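Kendstead Shared Workshop
Equipment Support Desk

Ticket subject: Bumby, left arm gripper faults during cloth pick routine
Category: Member builds / two-arm bench
Priority: Normal
Status: Monitoring

Initial report

The member responsible for the Bumby build reports that the left arm stops partway through the cloth pick routine. The arm moves to the position above the cloth, begins to close the gripper, and then holds. The controller records a "grip current limit" message and the routine does not continue. The right arm finishes its own moves without a fault. The member has asked whether the problem lies with the workshop's power supply or with the build itself.

Equipment listed on the build sheet: two arms, one Akbulut controller board per arm, Rarnine gripper on each arm, shared 24-volt supply from the bench outlet. The control program was written by the member and is not maintained by this desk.

Response from support desk

Thank you for the report. Please confirm whether the fault occurs with the gripper closing on nothing, and whether it follows the gripper or stays with the left arm. Please do not raise the current limit in the meantime. The limit was agreed when the build was approved for use on the shared bench, and any change requires a fresh sign-off.

Member reply

The left gripper was run open and closed 100 times with no cloth on the table. No faults were recorded. With cloth on the table, the fault returned on the fourth attempt. The grippers have not yet been swapped, as the left wrist bolts were found to be very tight.

Desk visit, Tuesday, 6:30 pm

The desk attended the bench with the member. Supply voltage was measured at the controller while both arms were moving and remained within the permitted range. The bench supply is therefore ruled out. The emergency stop was tested on both arms and operated correctly.

The wrist bolts were freed with the long hex key from the red cabinet (since returned) and the two grippers were exchanged. The pick routine was then run on the mixed pile of fabrics the member uses for testing.

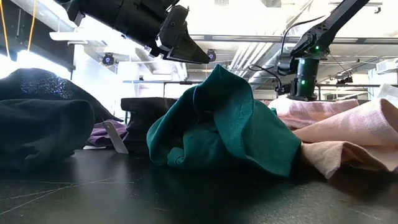

The fault stayed with the left arm after the exchange. Both grippers are accordingly considered sound. Attention was turned to the left controller settings and to the heights used in the program.

Findings

1. The left arm's table height had been entered before the tabletop was re-levelled in June. The stored value was 10 millimetres too low. When sent to a low fold of cloth, the left gripper was pressing its finger against the table while trying to close, and the current rose to the limit.

2. The right arm had been measured again after the re-levelling. The left arm had not. The member's notebook shows one entry for the right arm and a blank line for the left.

3. The fault did not appear with the table clear because the open and close test was carried out at the raised rest position.

Action taken

The left arm was measured again at the four corners of the work area and the new height was saved to the Akbulut board. A copy of the old settings file has been kept in the build folder. The current limit was left unchanged.

The pick routine was then run 100 times at reduced speed. The cloth was lifted on 92 attempts. The remaining attempts were missed picks in which the gripper closed without holding any cloth, and the routine carried on to the next attempt as intended. No current limit messages were recorded.

Outstanding items

The missed picks are regarded as a matter for the member's own program and fall outside this ticket. The member has advised that most involved cloth lying flat.

The left wrist bolts are to be refitted with the correct washers. Two are missing and have been requested from stores.

Members are reminded that both arms must be measured again whenever the tabletop is adjusted, and that the result must be entered on the sheet kept at the bench.

This ticket will remain open until the washers have been fitted and one full evening session has been completed at normal speed. The member is asked to reply here with the controller log attached.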